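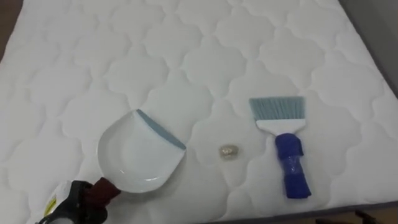

28/04/2019 - Purchase notes, mattress sweeping

Wrote this up while the numbers are fresh. The request on the table is a second two-arm station so sweeping and bed work can run side by side. I'm not convinced we have earned one.

Vuko quotes the grippers with a 365 day warranty. Read the small print: fingers are out, cables are out. Those are the parts I expect to pay for. 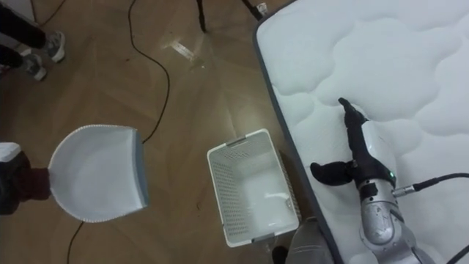

Dodolov wants 100 percent up front on the arms and says delivery by October. I would plan for later. Their quote leaves out stands, and we need those before anything else gets bolted down.

Smaller stuff I'd approve today:
- spare dustpans and hand brushes, same model, 7 of each
- cloth and clear tape for handles
- another slotted bin

Handle padding costs next to nothing, and I'd like to see what it can do before we price the custom tool mounts from Mamani. They want 600 for the set, fitting extra. For a dustpan.
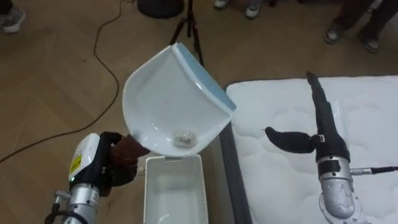
The other cost missing from the request is people's time. Somebody has to set out the pan, brush and scrap, then clear up again, and a second station doubles that. Put it in as a real line or I won't sign.

Fanville offered a rental. Same arms as far as I can tell, no word on who pays for shipping back. Ask before comparing.

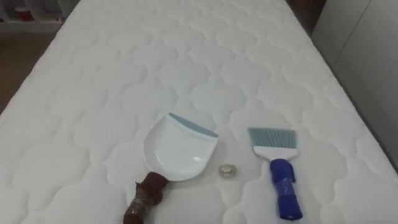 Pan, brush and wad on the mattress. Both handles wrapped.

To do: get the Vuko exclusions in writing, ask Dodolov about split payment, hold the Mamani order.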